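We use cookies to improve your visit. Accept | Manage settings

Brimwood Canvas Bag Review
13 April 2018

I bought the Brimwood in February to replace a Bemen that had split at the seam. It has held pens, cables and a paperback every workday for 7 weeks. 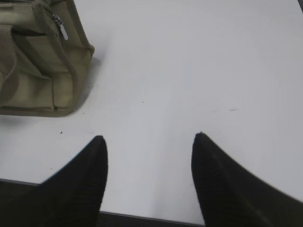 My main complaint with the old Bemen was the dye, which rubbed off on my desk. A smooth white top like this one shows every mark, and the Brimwood has left none on mine so far.

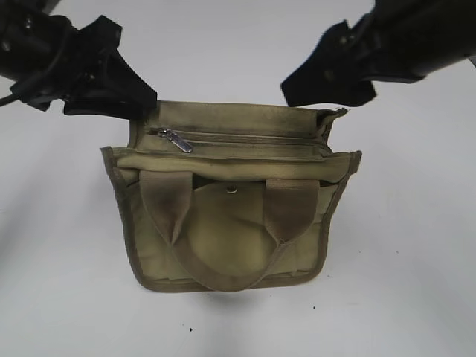
Brimwood gets the finishing right. The stitching is even and nothing has frayed. The darker trim around the edges suits the olive canvas, though the fabric does pick up smudges and creases. The small silver zipper pull is my one gripe – I'd like a cord on it for cold mornings.

It costs more than the Lindari, and I would still pay it.

Related reviews
Whitlock Desk Organizer
Lindari Zip Case: 9 Months On
Bemen Travel Roll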